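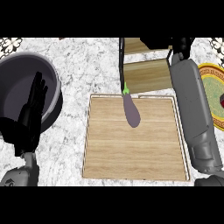
Eggplant on the board, pot to the left, both arms up. Simulated kitchen, robot's own point of view.

Search the gallery
Enter keyword

The Pretend Kitchen: pictures from our simulation work

Welcome, and thank you for stopping by. People who visit the lab at Haltgate nearly always ask about the kitchen, and then look a little let down when we bring them to a desk with two monitors on it. The kitchen lives in there. It has marble counters, which is more than any of us can say for our own apartments, and over the past year we have spent so many hours in it that Guilan Hou caught herself reaching for a drawer at home that only exists in software.

The question behind all of it is simple to ask. If a two-armed robot practices a kitchen chore in a rendered world, how much of that practice is still useful when it meets a real counter? We are certainly not the first group to wonder. Our own small corner of the problem has to do with looks: the stone, the wood, the tiles, the color of the vegetable. We wanted to know if changing all of those from one practice run to the next makes the robot steadier later on, and how much changing is enough.

About the picture

The view at the top of the page is the one the policy gets, looking down over the counter with its own arms in the way. I have grown very fond of it. You get the purple eggplant with that very green stem lying toward the back of the cutting board, the big gray pot over on the left with a black hand raised in front of it, and the long right arm reaching up past the board toward the wooden piece at the back. When you have looked at as many of these as I have, you start to have opinions about eggplants.

The veined marble gave us more trouble than anything else in the set. Cayetano Montes drew up the list of surfaces and put the marble in almost as an afterthought, and it went straight to the bottom of the results. Gray veins on white seem to pull the policy's attention away from where it ought to be, and a gray pot standing on gray and white stone does not help matters. On plain countertops the same policy did nicely.

The scrollwork in the far corners was Sointu Rissanen's choice. She wanted a busy black-and-white pattern somewhere behind the counter, far from the work, to see if it would matter. (It mattered less than the marble did, to her mild disappointment!)

What we ran

Each practice set had 900 demonstrations, all collected by teleoperation inside the simulator. In the first set the kitchen always looked the same. In the second we swapped the countertop and the backsplash. In the third we swapped those and the objects too, so that the eggplant might be a different purple or the board a different wood. Then we tested each policy 500 times in kitchens it had never seen, moving the eggplant a little every time.

The first policy managed 137 successful pick-and-place runs out of its 500, and I will admit we had hoped for better even from the plain one. The second improved on that by a comfortable margin, and the third improved on the second by so little that we argued over it for most of November. Azadeh Ahmadpour's view, which I have come around to, is that the surfaces are doing most of the work and the objects can wait. The write-up has the full tables, along with the runs we threw out and why.

We are now repeating the tests on the physical robot at our Halham site, with a countertop from the hardware store. No marble, I'm afraid.

With thanks to everyone who sat through the teleoperation sessions, and to Guilan Xu for building the kitchen in the first place and for putting up with our requests to move the pot.

Last updated: Thursday, March 17, 2022

Comments (3)

varela_home: Lovely page. Did you try changing the lighting as well, or only the surfaces? We saw a bigger drop from shadows than from textures, but our counters were all fairly plain.

Reply from the gallery: Lighting was held fixed for all three sets. It's next on the list, and we'd love to compare notes.

P. in Barnonia: My daughter wants to know if the robot ever gets to cook the eggplant. She is six and feels strongly about it.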